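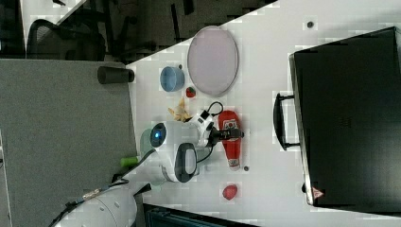

One reader of an earlier draft objected that we were testing the wrong thing: if the Clukbridge gripper closes on the bottle more often with the wrist camera running than without it, then the wrist camera helps, and it hardly matters why. We take the objection seriously, and it is the reason this section was rewritten. Our view is still that it matters a good deal, because a lab that buys a second camera on the strength of a success rate may be paying for something a better calibration would have given it.

5.2 Does the wrist view help with grasping?

The claim we set out to check is the one made in the Postance controller notes, where adding a wrist camera to an outside camera is said to give "reliable" grasps of items lying on their side. No trial count comes with that word, and we could not find out how the items were placed. The Navarrete baseline, trained on more than 4000 demonstrations, makes a similar claim with more detail but uses a different gripper and a darker tabletop, so the two can't be set side by side without some care.

We kept our setup plain. The arm works over a white tabletop with toy food and tableware on it, and the target in every trial is the ketchup bottle, lying down. The other objects are left on the table as clutter. Figure 3 gives a view of the arm and table from outside, and Figure 4 is what the wrist camera delivers with the fingers on either side of the bottle. We ran 60 trials per condition from eight starting poses, with the starting poses shuffled between conditions. The conditions were outside camera only, wrist camera only, and both. A trial counted as a success if the bottle left the table and stayed in the fingers until the arm reached its upper rest pose. A bottle that was lifted and then slipped counted as a failure, which is stricter than the Postance notes seem to be, although they are vague on the point.

With both cameras on, the controller did better than with the outside camera only, and the gap looked convincing for most of an afternoon. Then we recalibrated the outside camera. Its mount had shifted by a small amount at some point during setup, enough to put the predicted bottle position off to one side. After recalibration we threw out the whole first set and ran all conditions again. In the second set, the difference between "both" and "outside only" came to two successes out of 60. We don't think anyone should build an argument on that, and we would say the same if it had gone the other way.

What the wrist camera seems to have done in the first set was cover for a badly placed outside camera. That may well be useful in practice. Mounts get bumped, and a system that tolerates a bumped mount is worth having. But it is a separate claim from the one in the notes, and it would need its own test, with the outside camera moved on purpose by known amounts. We have not run that test.

There is also the matter of what the wrist camera sees at the moment it is supposed to be most useful.
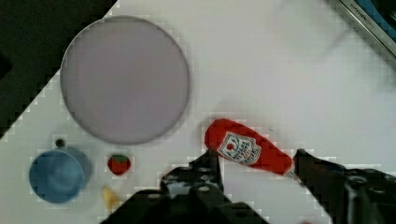
As the fingers come down around a lying bottle, they start to cover the thing they are about to hold. With our mounting, the right finger is the worse of the two: it sits over the cap end, where the controller would need to judge how far along the bottle it is about to close. The label stays in view and is easy to pick out, being white on red, and we suspect the controller leans on it heavily. To get a rough idea of this we turned the bottle so that the label faced the table and repeated the wrist-only condition from a subset of the starting poses. Grasps landed closer to the cap and slipped more often. The subset was too small for a rate that we would be willing to print, so we mention it only as a reason to be careful with bottles that have large, clean labels, ours included.

The Femwood object set avoids part of this problem by using unmarked bottles, and we would use it if we were starting over. It has troubles of its own. The items are all close to the same width, which flatters any gripper with a fixed opening, and the published scores don't say whether the fingers were allowed to push the object before closing. In our trials the Clukbridge fingers often nudged the bottle a little on the way down. Some of those nudges straightened it between the fingers and probably saved the grasp. We counted these as successes, since our rule says nothing about contact before closing, but a reader who thinks of grasping as a question of seeing well should know that part of the result comes from the shape of the fingers.

The wrist-only condition was the weakest in both sets. Most of its failures came early, from starting poses where the bottle was outside the camera's view and the arm had to search. Once the bottle was in view, the final approach looked about as good as in the other conditions. We did not separate search from approach when we logged the trials in September, and the logs don't allow us to do it cleanly now - the timestamps mark only the start of the motion and the closing of the fingers.

For the rest of the paper we use both cameras, mainly because the controller expects two image streams and behaves oddly when one is blanked out. That last point also weakens our single-camera results. A controller trained from the start with one camera might do better than one that has had an input removed, and the numbers above should be read with that in mind.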